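Piso vinílico Trestby "Maré Cinza": quatro meses a olhar para as riscas

Comprei o Trestby para a sala de espera do meu ateliê pela mais nobre das razões: estava em promoção. A alternatica era o Fosberg liso, em cinzento de repartição pública, que custava mais e prometia menos. O vendedor, homem de poucas palavras e muitas amostras, pôs-me um quadrado de dez centímetros na mão e disse que aquilo "abria o espaço". Num quadrado de dez centímetros, tudo abre o espaço.

Encomendei em agosto. A entrega veio em paletes, com instruções em cinco línguas, nenhuma delas inteiramente a minha, e um kit de colocação Grikness que se vende à parte e que convém comprar, a menos que se tenha em casa um bloco de batimento e vontade de discutir com ele.

A colocação

O fabricante fala numa tarde. Foram 3 dias, dos quais um inteiro dedicado à ombreira da porta. O encaixe funciona bem a direito e torna-se filosófico nos cantos. A base tem de estar mesmo nivelada: a minha não estava, gastei 73 euros em massa autonivelante e voltei ao princípio. Depois disso correu sem sobressaltos, e as juntas continuam fechadas, coisa que não posso dizer do pavimento anterior nem do orçamento.

Quanto ao desenho, são tiras estreitas em vários tons de cinzento, branco e cinzento-azulado. Na amostra pareciam discretas. Em toda a sala, têm opinião. Quem entra com sono repara nelas, quem entra com ressaca pede para se sentar. Habituamo-nos ao fim de uma semana, e agora até gosto, com a ternura que se ganha a um vizinho barulhento.
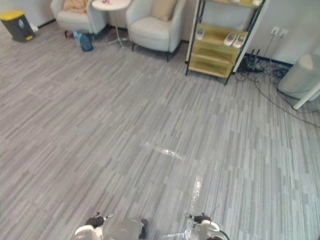
O Trestby já assente, com as poltronas brancas, a mesinha redonda e o caixote de tampa amarela.

O brilho merece um parágrafo. A ficha do produto chama-lhe "acetinado suave". Eu chamo-lhe brilho. Com luz forte aparecem manchas claras bem no meio do chão, e quem gosta de superfícies mate deve fugir já para a concorrência. Em compensação, a sala ficou mais luminosa, e as poltronas brancas, que no chão antigo pareciam recém-chegadas de um casamento, finalmente encontraram companhia. Os têxteis bege destoam um pouco. Foram comprados antes e recuso-me a reabrir o assunto.

Limpeza e uso

Passa-se a mopa com água e pouco detergente. Muito detergente deixa véu, e o véu, num chão destes, vê-se da rua. O pó disfarça-se lindamente entre os cinzentos, o que tanto pode ser uma qualidade como um convite à preguiça. As migalhas escuras, pelo contrário, ganham protagonismo.

Riscos, até agora, só um, e fui eu, a arrastar uma estante. A mesinha Ismail, de pé metálico fino, levou feltros desde o primeiro dia e não deixou marcas. O ruído dos passos é aceitável com a manta por baixo; sem ela, qualquer sapato de sola dura soa a inspeção das Finanças.

O que me irritou: as caixas não trazem os tons misturados. Abri a primeira e fui colocando por ordem, como uma pessoa confiante, e fiquei com um canto nitidamente mais azul do que o resto. Abram várias caixas ao mesmo tempo e baralhem. Custava pouco imprimi-lo na embalagem, onde sobrou lugar para uma gaivota.

Contas feitas, poupei 200 euros em relação ao Fosberg, sem contar com a massa. Voltava a comprar? Para uma sala de espera, sim. Para um quarto, não, preciso de adormecer sem contar riscas.

Nota: 4 em 5. O ponto que falta é pela ombreira.

Dezembro de 2018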